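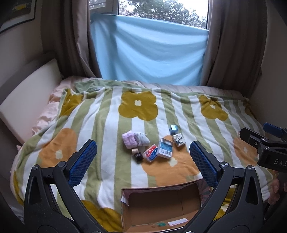
Vilja Suominen meint, wer mittags schläft, hat abends halt nichts geschafft. Kam als Kommentar unter meinen letzten Text, Dienstag, 14 Uhr. Genau die Zeit, zu der ich liege.

Also nochmal. Der Mittagsschlaf gehört wieder ins normale Leben, auch bei Erwachsenen, auch im Februar, auch wenn das Telefon klingelt. 30 Minuten. Mehr will ich ja gar nicht.

Bei Clelto, wo ich vier Jahre saß, gab es einen Ruheraum. Sechs Liegen, eine Buchungsliste, Kontrolle per Chipkarte. Hingegangen ist keiner, den ich kannte. Wer will schon mit Namen auf einer Liste stehen, auf der oben "Regeneration" steht? Stattdessen Kaffee um drei, Kaffee um vier, und dann Mails, die man am nächsten Morgen nochmal schreiben durfte. Das galt als Fleiß.

Géza Fülöp, damals mein Chef, hat sich im Auto hingelegt, Tiefgarage, Sitz zurück. Wusste jeder. Gesagt hat nie einer was, er war ja der Chef. Der Rest von uns hat mit offenen Augen gedöst, in Besprechungen.
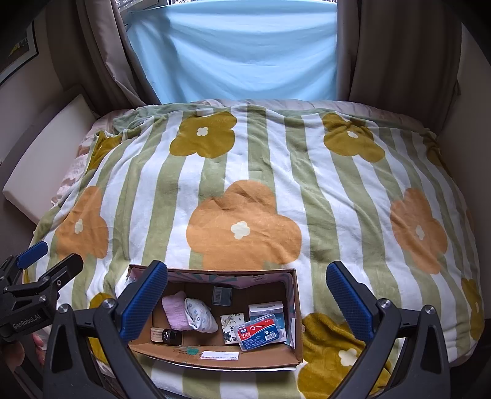
Die Blumendecke auf dem Bett.

Und nein, ich brauche dafür keine App. Bikix schickt mir dauernd Werbung, Schlafphasen, Punkte sammeln, Wecker mit Walgesang. Schlaf als Leistungssport, so ein Quatsch. Hinlegen, Augen zu, fertig. Wenn man nicht einschläft, auch gut, dann hat man wenigsten gelegen.

Vilja darf gern weiter durcharbeiten. Ich antworte ihr morgen. Nach dem Essen eher nicht.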